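Box storage of card and board games is the subject of much advice and little testing. The "Beldale rule" holds that boxes kept upright last longer than boxes laid flat. Finlay Pollock is said to have checked 1000 boxes — no list of them survives.
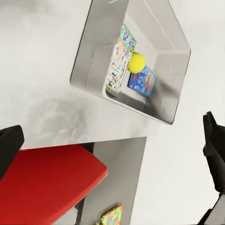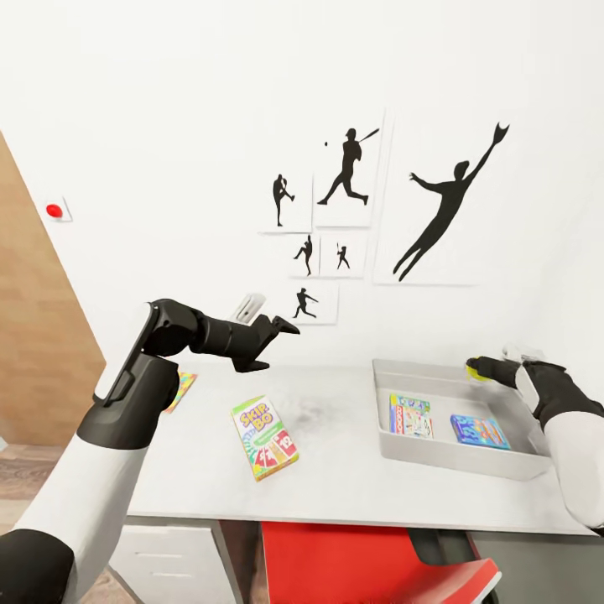
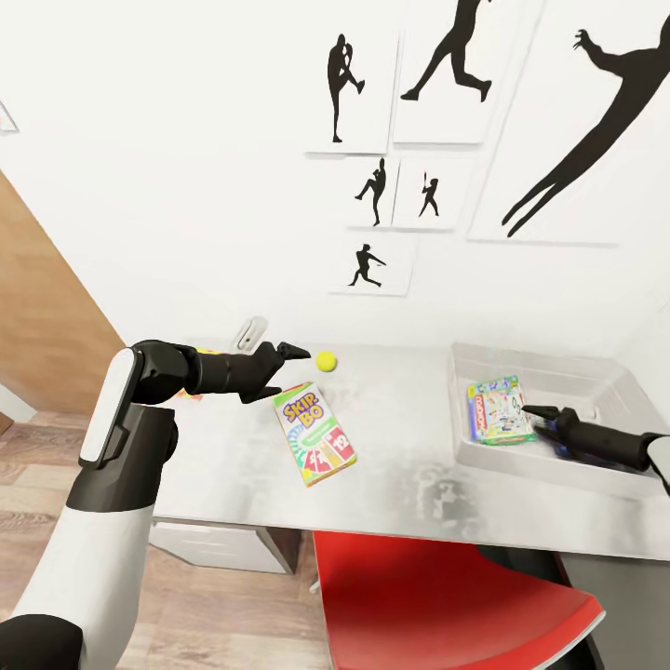

Storage and care

Heather Mowat, writing in March, doubted the rule and noted that its usual source covers only 50 games. Claims that Sikia sleeves add 60 years to a deck remain unsupported.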